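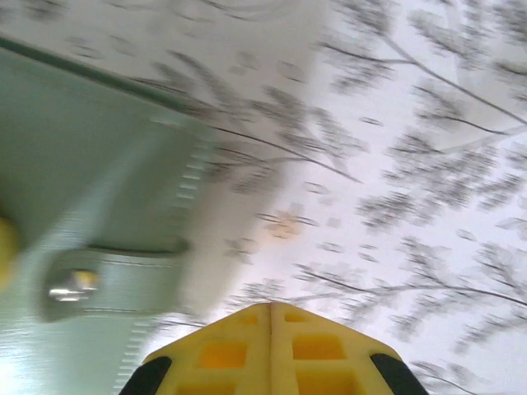

Why does a robot practice the same job so many times?
Because one good try doesn't teach it much. A robot learns from lots of tries that are all a little different, the same way you need more than one wobbly ride to learn a bike.

OK, quick version first. Then the longer one.

Quick version: people show the robot what to do. The robot saves what its camera saw and how its hand moved. A computer looks for patterns in all of it. Then the robot tries by itself and we find out what it learned. Sometimes a lot. Sometimes hardly anything!

What does the robot see?

Our study is called Purau. The camera sits right by the robot's hand, so the robot gets a close-up of whatever the hand is near. Good for small stuff. Bad for knowing what's on the other side of the table.

Try this at home. Make a tube with your fist and look through it with one eye. Close the other eye. Now pick up a pencil. Harder than you thought, right? You keep turning your head to find things. The robot has to move its whole arm.

Another problem is blur. When the hand moves fast, the picture smears, like when you take a photo out of a car window. Edges go soft. Little things turn into spots of color. Wilson Pacheco, who runs our computers, wanted to throw all the blurry pictures away. Deisy Chávez said keep them. The robot will see blur when it works alone, so it had better get used to it.

They argued for most of a week. Then we tested it.

The test

We taught the robot two ways. Same computer program, same number of lessons, 243 each time. One set had only sharp pictures. The other set had sharp and blurry mixed together.

Then each version got 316 turns at picking things up and putting them down in the right spot. We counted a turn as good only if the thing ended up where it should and nothing got knocked over.

The mixed version did better. Not by a huge amount, it got 24 more good turns than the sharp one. Deisy was pretty happy about that. Wilson asked to run it again in December, and thats fair. One test is one test. Scientists repeat things to check that the first answer wasn't just luck.

Why are some things so tricky?

A wooden block is easy. It's solid, it has corners, it stays the same shape. Lots of everyday things aren't like that.

Clear plastic — tough one. Light goes through it and also bounces off it, so the robot's camera picks up whatever is behind and a shine on top. Where does the plastic start? You can usually guess, you've held a thousand plastic bags. The robot hasn't.

Things that open are tough too. A card holder looks one way shut and a totally different way open, with sleeves inside. You know it's one thing. A computer has to learn that.

And patterns! A drawing of a tree is flat, you can't grab it. But to a camera, a line on paper and the edge of a real object can look alot alike. So the robot needs practice with busy patterns under the things it's working with, and not just a plain table every time.

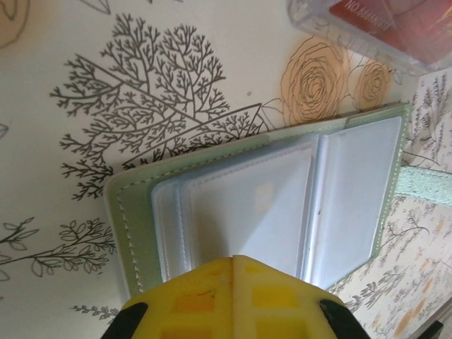
Words to know

Gripper — the robot's hand. Mostly two fingers that squeeze.

Data — the saved pictures and movements. What the robot learns from.

Trial — one try. Good or bad, it gets written down.

Variable — the one thing you change in a test. For us it was blur. Everything else stays the same, or you can't tell what made the difference.

Want to do your own test? Get a friend, a spoon and some dried beans. Move beans from one cup to another with one eye shut, ten tries. Then both eyes, ten tries. Write down every spill, even the embarassing ones. Swap places and do it again.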